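Grab bars should be sold with the screws that hold them up 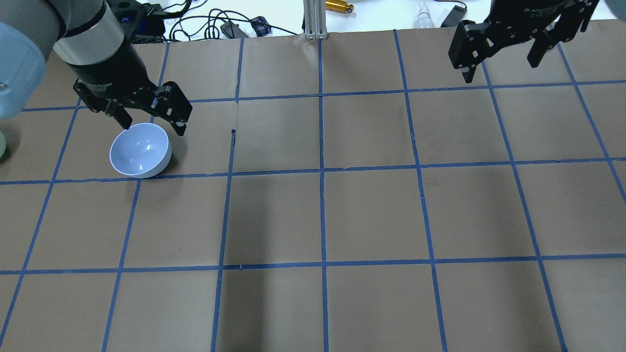
A reader who wrote to me in March disagrees with that, and said so in three lines: walls differ, no single screw suits all of them, and a maker who packs the wrong one in the box is worse than a maker who packs none. I have thought about it since and I still believe the heading.

My mother has two grab bars in her bathroom, one by the toilet and one inside the shower. The first is a Skondier, bought at a home center. The second is a Garkik, ordered through a medical supply catalog. Both are decent bars. Both came in a box with a bar, two covers, and a sheet of paper telling us to use "suitable fixings." The Garkik sheet said it in four languages.

I had to look up what was suitable. Her bathroom has tile over backer board, with studs that don't land where anyone would want a bar. I went to the store twice and the second time I came home with hollow-wall anchors at $7 a pair. They were fine. But I own a drill and a stud finder and had a free afternoon. A lot of people who buy these bars are 80 and live alone, or have a neighbor who means well and has a jar of drywall screws.

Suction bars are the result. They sit on the same shelf, they need no tools, and the package shows a smiling woman holding one as she steps over the side of a tub. The small print says not to put your full weight on it. I don't know what else a person does with a grab bar when she slips.

The reader is right that walls differ. There aren't that many kinds, though. Wood stud, hollow drywall, tile over board, and masonry would take care of most homes I have been in. Ruggiero already packs its fold-down shower seat with two sets of hardware in separate bags, each with a card saying which wall it is for and what to do if yours is neither. The seat costs $99. If that price can carry a few extra bolts, so can the price of a bar.

Multier does something I like less. It sells a "professional mounting kit" as a separate item, on a separate page, and you find it only by typing in the part number, which ends in 861. The kit is good. I bought one for the hallway rail. But a person who has just come home from the hospital with a new hip is not going to hunt for a part number, and neither is the daughter who is trying to get the house ready by dinner.

There is a fair worry about blame. If the maker supplies the screws and the bar comes down, the maker gets the phone call. I suspect this is the real reason for "suitable fixings" — the phrase hands the problem to the customer. That may be good legal sense. It leaves the least experienced person in the chain to make the decision that matters most.

I would also like to see the weight limit printed on the bar's cover plate, next to the type of wall it was tested on. Right now it is on the box, and the box goes out with the trash the same day.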